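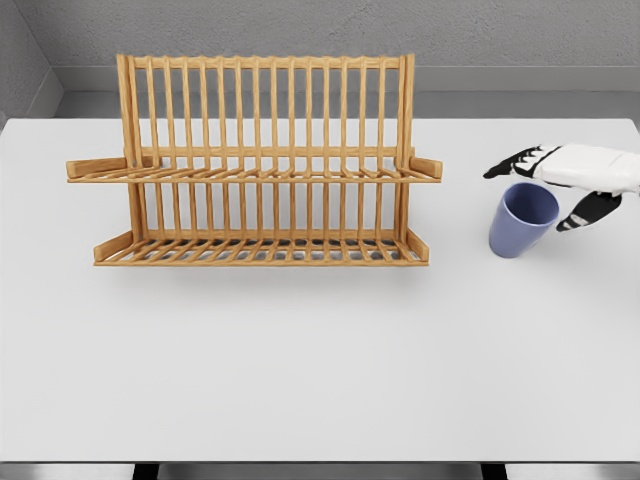 Figure 2. Simulated cup task: wooden dish rack, plastic cup and robot hand on a white tabletop.

4.2 Changes to the dishroom job

The Ornville kitchen serves a residential college and runs two dish shifts, one ending at 2 p.m. and the other after the evening meal. Before the Ralport arm was installed in December, racking was shared among everyone on shift. Staff moved between scraping, racking and putting away as the work piled up, and most told us they liked being able to swap when their wrists got sore.

The arm took over part of the racking. It handles cups and tumblers only. Plates, bowls and cutlery are still done by hand, as the kitchen's plates come in too many shapes for the current grasp set. Grasps were trained in simulation using the Ultier software, with the cup and rack kept simple (Figure 2), and then adjusted on site over several weeks. We logged 1698 cup placements during the study period. Of these, 1600 were finished without a staff member stepping in. The remaining 98 needed a person to reset the cup, clear the rack or restart the program.

Stepping in was a small job each time, but it fell unevenly. The person at the scraping sink stood closest to the arm and ended up doing most of the resets, whatever the roster said. Workers in that spot described keeping one ear on the machine while they scraped. Several said the shift felt no shorter, although they lifted fewer cups. One put it this way: "I used to do cups. Now I watch cups."

Hours did not change during the study. The manager moved some of the freed time to wiping down trays and sorting returns, which had often been left for the next morning. Evening staff welcomed this. Day staff were less pleased, as sorting returns had been a quiet task at the end of their own shift and they lost it.

Training was short. New workers were shown how to stop and restart the arm, but not how to tell a missed grasp from a full rack, and they tended to call a co-worker over for both. Following Asfaw, we treat this kind of help as part of the labour of running the system. It does not appear in the arm's own log, and it was not included in the kitchen's staffing plan. We return to the question of who should be paid for it in Section 5.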